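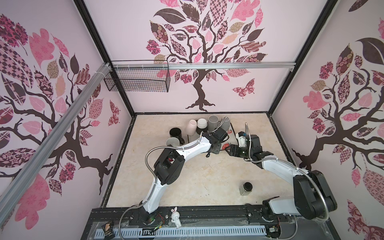

How many demonstrations do you need before the thing learns anything?

More than you want to record. Fewer than I was scared of. For one cup task we're at 30 good ones and the policy does something that looks like intent, and I'd like a lot more before I say it any louder than that.

Ok so. Quick update, been meaning to write this since March, keep not doing it. Jun 10, 2018, lunch break, sandwich in one hand.

Where things are. The cell at Honley is up and it stays up now. Two arms on the front rail, grippers reaching in toward each other, cups at the back. I teleoperate, the computer logs joint angles and pictures, at the end I mark the episode keep or toss. Then reset, then again. That's the job. People ask me what I do all day and I say I pick up cups, badly, on purpose sometimes.

The on purpose part matters. First batch I recorded, back in the spring, was all perfect. Smooth reach, grab, lift, done. Trained on it overnight and the arm was great right up until it was a finger's width off, then it had no idea. It had never seen anybody be wrong. Damián Tapia said this would happen and I nodded and did it anyway. So now a chunk of the episodes start from somewhere dumb. Gripper too far left, too low, wrist twisted. I drive it back from there and finish the task. Those are the ones that helped.

Cups. Started with them all right side up in a row like a kitchen shelf and that was a mistake too, it just learned the row. So now mixed. Some upside down, a clear one on its side, a gray one half behind the hose so the camera barely gets it. The clear one is the worst. The pink one is the easiest by a mile and I have to stop myself from going for it first every single time, you can see it in the data, I plotted it. My own habits, right there in the order of the grabs. Had to write a little script that tells me which object to go for. Feels silly taking orders from a script but the spread is way better.

The strawberries and the little jar with the black lid are there for the next task, and also so the network gets used to stuff that isn't a cup. Small things near the grippers, don't grab them, leave them be. The jar I like. Square sides, so if the wrist comes in at the wrong angle you know it immediatly. Handover is what I really want with the jar: left picks, right takes, right sets it down. I've got 2 of those so far that I'd keep. Two! It's hard. Both hands doing different things and no feeling in either one. You squeeze with the left, wait, squeeze with the right, let go with the left, and somewhere in there your brain swaps them.

Walls. The tree wallpaper went up so the background has something going on in it. We had plain panels in the old cell at Prellis and the model got very comfortable with plain, then we moved a desk behind it and everything fell over. Big busy leaves, checks, florals, paisley, butterflies. The plan is to swap the paper every so often and keep the floor the same for a while, then change the floor too. Magnus Kerr wants to do all of it at once. I want to know which change did what. We are still arguing.

Hose trouble. The silver conduit on the left arm is long, it loops all the way up to the wrist, and if I swing wide it brushes a cup. Do I toss those episodes? I was tossing them. Now I keep them if the cup stays where I can still finish. The hose isn't going anywhere so the model may as well learn to live with it. Not sure about this one, ask me in a month.

Other notes, no order:

Label the episode right after. Not at the end of the day. By the end of the day I don't remember which one had the bad grab and I end up watching them all again.

Pauses are poison. I stop to think, the arm sits still, the model learns to sit still. Then at test time it just hangs there over a cup. I trim them now, but trimming by hand is slow and I'd rather just not pause. Plan the move before hitting record.

Stop when tired. Last hour of a long session is junk, jerky, I overshoot everything. Three sessions in a row I pushed through and threw out most of it.

The export from the Cillberg recorder still drops the last couple of frames on long episodes. Known, logged, waiting. If you use it, hold still a beat after the release and you're fine. (Yes I know what I just said about pauses. After the release is ok.)

Yule wants a demo. They want the handover, of course they do. I told them cups. We'll see who wins.

Ok sandwich is gone, cups need shuffling, script says black mug next.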